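Good Practice for Two-Gripper Cloth Sessions: The Wollard House Rules, Explained

If you record cloth handling with hand-held grippers, you already know how much fun a good session is and how painful a bad one is to clean up afterward. I've been running them for the Calimlim cloth set long enough to have strong feelings about it, and this page is my attempt to put our rules in an order a new person can follow on day one. We wrote the first version at Gullwood on the back of a shipping form. It has grown since then!

These are working rules for one lab. If your site has its own safety policy, that comes first, and you fit these in underneath.

What you need before you start

Two charged grippers, one cloth from the approved bin, a flat soft surface, a session sheet, and a partner who can stop the take. The partner matters more than the gear. One person holds both grippers and the other watches the floor, the clock and the sheet.

Step 1. Walk the floor

Go all the way around the work area before you pick anything up. Cables are the big one. When your eyes are on a cloth corner you will back up without looking, every single time, so run the cables along the wall or tape them flat. If they can't be moved, the operator stays on the side of the bed where the floor is clear, and the watcher says "cable" out loud when a foot gets near.

Step 2. Sort out hands and sleeves

Our rule says nothing loose below the elbow. Fitted sleeves are great. A snug bracelet is allowed, a dangling one isn't. Long nails are fine as long as you can work the grip without reaching past it toward the fingers of the tool. Try ten slow squeezes on each side before you record. You'll feel right away if your hand is sitting wrong.

Step 3. Set the work zone and start with a crumple

Drop the cloth, don't place it. A placed cloth remembers your hands and you get the same easy folds over and over. The work zone is everything you can reach with both elbows bent, and it has to be clear. Things outside the zone can stay where they are if you log them on the sheet. We call that the "leave it and list it" rule, and it saves so many arguments. Boxes, trays, headsets, controllers, a phone: list them once, then don't touch them until the block is over.

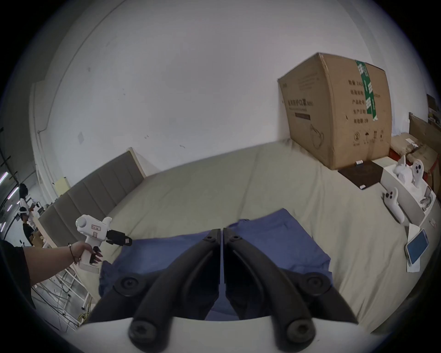 Does the background have to be the same in every take?

Within one block, keep it the same. Between blocks, a change is welcome, and we ask for one. A policy trained on a single tidy corner tends to fall apart the moment it meets someone's real bedroom. What hurts the data is a change halfway through, when an object moves between take 9 and take 10 and the sheet doesn't say so.

Step 4. Find two corners

Pick up the first corner with whichever gripper is closer, then slide along the hem with the other one. Try not to fish around in the middle of the pile. If you lose the hem, let go of everything, lift the grippers clear and begin the take again. Don't patch it with your bare hand! A free hand in the work zone ends the take, full stop, even if the fold comes out beautifully. This is the rule people break most, and they always break it on the take they were proudest of.

Close the fingers on a single layer if you can. Grabbing a double layer at a corner is legal, but mark it with a D on the sheet so whoever labels the block doesn't have to guess.

Step 5. Lift and hold

Raise both grippers together, slowly, until the cloth hangs between them. Then hold still for 2 seconds. It feels like forever and it is the most useful part of the whole take, so please don't rush it. Some sag in the middle is what we want. A cloth pulled tight as a drum hides its folds and puts a strain on the finger pads.

While you hold, check for three things:

Both corners are still in the fingers. A bunched or twisted corner is fine. Mark it with a T and keep going.

Your wrists are straight. If you have to cock a wrist to keep the cloth up, you're standing too close.

The wall behind you is plain enough to show the edge of the cloth. Dark cloth on a pale wall is lovely. Pale on pale goes in its own block, clearly labeled.
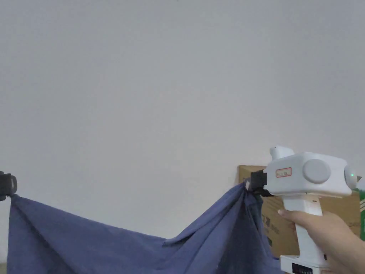
Step 6. Put it down and reset

Lower the cloth to the surface before you open the fingers. Open one side, then the other. Back the grippers out of the work zone, and only then may a hand come in to shake the cloth out for the next drop.

Step 7. Rest

A block is 20 takes. After each one, both people put everything down and swap jobs. No session goes past 84 minutes including breaks, and the watcher has the final word on stopping early. Tired operators get sloppy at the hem first, so if you see two lost hems in a row, call the break.

Keep the room comfortable, too. We set ours to 68 degrees, which feels cool when you walk in and just right once you've been lifting for a while.

Step 8. Finish the sheet while you're still in the room

Write down the block name, the cloth, the surface, the listed objects and every D and T. Spell things out. "Same as before" is banned, and I'm the reason it got banned. Then both people initial the page and it goes in the Ukon folder.

Anyone else in the room should know when you're recording and have a clear way out that doesn't cross the work zone. Ask before you include anybody in a take, and if they'd prefer to stay out of it, turn the setup or wait for them to leave.

The next revision is due in July. I'm hoping to add a page on fitted sheets, once we can agree on what counts as a corner.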